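Nullcombe Automation Workshop
Cell Notebook – Two-Arm Tabletop Cell
Entry for January, maintenance and resetting
Entered by Glenys Owen. Read and initialed by Manikandan Poduval.

Purpose of the work

The cell was taken out of service at 9:00 AM following two reports from the evening shift. The first, from Nii Bawa, stated that the left arm reached its commanded position late when moving across the center line. The second, from Hoi-yan Fang, stated that the right gripper did not close fully at the end of a pick. Both reports were logged in Dratasex against the same session. It was decided to treat them together and to carry out the quarterly rail and cable check at the same time.

Condition on arrival

The controller was running and reported no active faults. The event log held 22 warnings from the previous session, all of the same type (following error, left arm, joint 3). No warnings were recorded for the right arm. The emergency stop was tested from both sides of the cell and operated correctly.

Power was removed and locked out before any covers were opened. The key was held by Genalyn Dizon for the duration of the work.

Left arm

The joint 3 cover was removed and the belt inspected. No cracking or missing teeth were found. Tension was measured with the Kuva gauge and read 46 against a lower limit in our own setup sheet of 5 units above that figure. The belt was retensioned in small steps, with the arm moved by hand through its full travel between steps, until the reading was within limits. The tensioner screw had no trace of thread lock on it. Thread lock was applied on reassembly. The previous entry for this joint does not mention it, and the setup sheet should be amended to call for it.

The mounting bolts at the base bracket were checked with the torque wrench. One of them took a quarter turn. It has been marked with paint pen so that any movement will show at the next check.

Right gripper

The finger carriage was found to be stiff over the last part of its travel. It was removed, wiped clean, and given a light film of the Devadiga grease. A burr on the inside edge of the finger mount was dressed with a fine stone. After reassembly the gripper closed fully by hand. The sheath on the gripper cable was also reseated, having crept back out of its clamp. 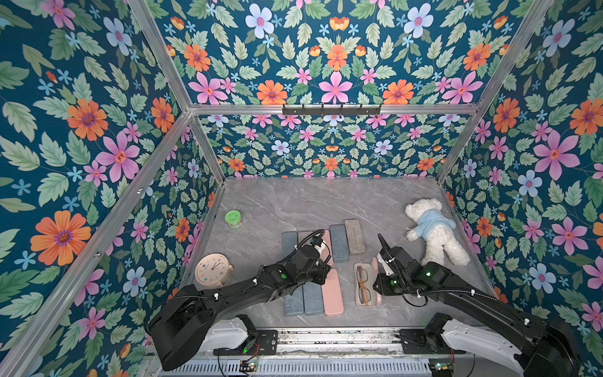 Resetting of the arms was carried out in accordance with the usual procedure: home both arms, confirm the zero marks, load the stored offsets, and run the slow reach pattern over the floor panel before permitting full speed. Offsets for the left arm were retaken, as the belt work will have shifted them slightly. Offsets for the right arm were confirmed and left unchanged. The tabletop set in use is the soft goods set, with the five pencil cases in the center, the open glasses case beside the pink one, and the bear lying toward the back right. The point of greatest interest for the left arm is the back end of the pink case, where the gripper must come down close to the neighboring cases without touching them. Operators should use this position for the clearance check in future, in place of the corner position given in the old sheet. The hook rack on the back bar is to be left clear during the check.

Rail and cables

The linear rail carries debris along its ribbed sections. This has been noted in two earlier entries and is becoming a matter of routine neglect. It is requested that the rail be vacuumed, with the soft brush, before the cell is next released to the evening shift. Compressed air is not to be used near the bases, where the small circuit boards are exposed.

The cable clips along both forearms were checked by hand and none were loose. The loops above the left gripper are adequate for the present wrist range. Should the wrist limits be widened, as Manikandan Poduval has proposed, the loops will have to be lengthened first and the reach pattern repeated.

Results

The slow reach pattern was run 5 times on each arm – no warnings were recorded. One run at full speed was then made with the left arm only. The log shows one following warning at the start of the run, on joint 3, and none afterward. The cause of this is not known. It may be connected with the new thread lock, which had not been given its full curing time, and the run should not be taken as a final result.

Outstanding items

Repeat the full-speed run on the left arm tomorrow morning and attach the log to this entry (Bawa).

Vacuum the rail (evening shift, before release).

Order a spare joint 3 belt. The one in the drawer is the wrong width and has been labeled accordingly (Dizon).

Amend the setup sheet: thread lock on the tensioner screw, and the new position for the clearance check (Owen).

The cell remains on restricted speed until the first item is signed off.

Added at 4:00 PM: Hoi-yan Fang reports that the spare belt is on a long lead time from the usual supplier. A second supplier is being asked.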